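Durkilia planning and control software: notes on the March release, in a thread
1/14
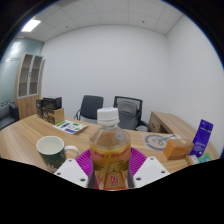
Giuliana Puma

2/14
Durkilia is the planning and control layer maintained by the manipulation software group at Branomska. The March release changes how the planner handles a held object between the moment of grasp and the moment of placement. The thread summarises those changes for teams who build on it.

3/14
Previous releases treated a grasped object as a rigid extension of the fingers. The collision shape was fixed when the fingers closed and was kept until they opened. For a boxed item this caused few difficulties. For a clear bottle of liquid, such as the one held upright in the opening post, it was too simple a model.

4/14
The held object now carries its own pose estimate, with its own uncertainty. The estimate is refreshed at 20 Hz by the perception node and passed to the planner as a separate message. Teams who read the old combined message will need to subscribe to both.

5/14
Clear containers remain the most demanding category for perception. The segmentation model tends to find the cap and the label and to lose the plastic between them. We now fit a full container shape to whichever parts are found, and report a confidence value for each part. A ribbed white cap and a yellow and red label give the fit a good deal to work with. An unlabelled bottle does not.

6/14
Background colour also matters. A strongly coloured item directly behind a clear bottle, such as the magenta plate in the opening post, can be merged with the contents in a single view. The fit therefore draws on 6 consecutive views before it commits to an outline. The number is set in the perception profile and may be raised where latency permits.

7/14
On control: a new constraint limits tilt while a container is held. It is expressed as a maximum angle from vertical and is off by default. When it is switched on, the planner will choose a longer path in preference to a tilted one. Where no path satisfies the limit, it returns a named error and holds position. It will not relax the limit on its own authority.

8/14
Grip force is no longer a single value per object class. The controller accepts a lower and an upper bound and works between them using finger position feedback. Soft plastic bottles were the reason for the change. Existing configuration files with one value will still load, and that value will be read as the upper bound.

9/14
Desk layouts. Our earlier test layouts were sparse and, in hindsight, flattered the planner. We now favour desks that carry ordinary items. A handled mug close to the target object is a useful case, as the handle was often left out of the old collision map. Flat items such as flyers and printed pads are also worth including, having been reported as raised obstacles in several of our logs.

10/14
Flat items are now handled by a height threshold in the scene builder. Anything below the threshold is kept in the map as a surface marking and ignored for collision purposes. Please review the default if you work with thin electronics or with anything that must not be touched.

11/14
Tooling. The log viewer, Utier, can now replay a planning request beside the camera view that produced it. Rejected paths may be listed with the constraint that excluded each one. Almost 48 hours of older logs have been converted to the new format, and the conversion script is included in the release for teams who wish to do the same.

12/14
Known issues. Wide-angle views are still corrected less accurately near the rim of the image circle, and objects there may be placed too far out in the map. Lidded boxes are occasionally split into 2 objects when the lid and the sides differ in shade. Both matters are open in the tracker, and reports with logs attached are welcome.

13/14
Compatibility. The release has been checked against the Pimentel motion library in its current version only. Teams on an earlier version should upgrade the library first, then Durkilia, and should clear the cached collision maps before the first run. Cached maps from the previous format will load without a warning and will be wrong.

14/14
The full change list and the migration guide are in the documentation folder of the repository. Questions on the planner or the tilt constraint may be left as replies to this thread. Questions on licensing should be sent to the Branomska software office.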